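The Case Against the Tool Drawer

A drawer is a good place for flat, similar things: paper, dish towels, sheets of sandpaper. It is a poor place for hand tools, and I have come to think that most small workshops would run better if they gave up their drawers and hung the common tools on a perforated board in plain sight. The usual reply is that this is a matter of taste. I do not think it is, or at least the part of it that can be measured comes down on one side.

Consider what a drawer requires. The user must remember which drawer holds the item, open it, look through a layer of other items, lift out the right one and close the drawer again. To put the tool back, the same steps are repeated in the other order. Each step is short. The trouble is that the second half of the cycle gives the user no immediate benefit, so it gets skipped, and the tool stays on the bench. By the end of a working day the drawer is half empty and the bench is full.

A board cuts the return trip to one motion. There is no lid, no slide and no stack to disturb. The hook is visible, and when it is vacant the vacancy is visible too. This last point is the one that people who favor drawers tend to pass over. A drawer with a missing tool looks much like a drawer with all its tools. A board with a missing tool shows a gap of a known size in a known position, and anyone who walks past can read it.

I keep the shared bench at the Barkside workroom, and for part of last winter I kept a log of it. Over 41 sessions I wrote down each time somebody stopped work to look for a tool. With the old drawer unit in place the searches were frequent enough that I gave them their own column. After the unit was taken out and a board went up on the wall, the column was mostly blank. The sample is small, the users were not chosen at random, and I was not a neutral observer. I still regard the result as more useful than the general opinion that drawers are tidy.

Tadhg Ní Chonaill, who shares the bench, objects on three grounds, and they deserve an answer.

The first is dust. Tools on a wall collect it and tools in a drawer do not. This is true of fine measuring instruments, and I keep those in a case. For scissors, pliers and screwdrivers in regular use, dust is a minor cost, and a wipe with a cloth once a month deals with it.

The second is capacity. A drawer unit holds far more per square foot of floor than a board holds per square foot of wall. Also true. But capacity is the wrong quantity to maximize. A bench used for cutting, taping and light assembly needs a small number of tools within reach, and the rest can live in a cupboard. When storage is large, it fills with items that are used twice a year, and these get between the hand and the items that are used every hour. I counted the contents of the old unit before it was emptied, loose fasteners included, and reached 2,320 pieces. Very few of them had been touched in January.

The third is appearance. Tadhg finds a board of mixed tools untidy, particularly when the handles do not match. I would argue that mixed handles help. A red handle and an orange one can be told apart from across the room, and after a few days the user stops reading shapes and reaches by color. A matched set from Stoltalis or Ó Dálaigh looks better on the first day and is slower on every day after it.

There are rules for arranging a board, and most of the bad ones I have seen break the same few. Leave a full hand's width between long tools. Hang scissors by the handle with the points down, on a hook deep enough that a knock will not free them. Put screwdrivers in a cup, handle up, if the board has no proper holder; a screwdriver balanced on a plain hook will fall. Keep rolls of tape together at one end, each on its own hook, so that one can be pulled off without unloading the others. Do not draw outlines around the tools until the layout has been left alone for 5 weeks. Outlines drawn on the first afternoon record a guess, and people will then follow the guess.

I would add one rule about the bench itself. The surface under the board should hold only what is in use for the present job. Two or three tools lying on the wood is a job in progress. Ten is storage, and storage on a work surface takes room from the work. Deirdre Mac Mathúna, who set up the bench at Tukville, clears hers between every stage of a job. I find that excessive. Clearing once at the end is enough, provided each tool has a hook that can be reached from where the user stands.

The board does not solve everything. It does nothing about blunt blades, and it makes it easier for someone to borrow a tool and walk off with it. Small bits and blades still need a box with a lid. Nor does it suit a room where children can reach the wall. These are limits on where the method applies. Within them, I see no good argument for returning to the drawer unit, which is in the hallway and may be taken by anyone with a use for it.

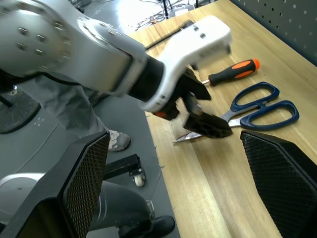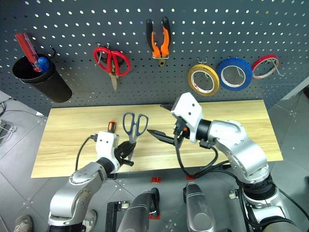 The bench in use. First: scissors and a screwdriver on the wood. Second: the board above it, with the cup at the left and the tape at the right.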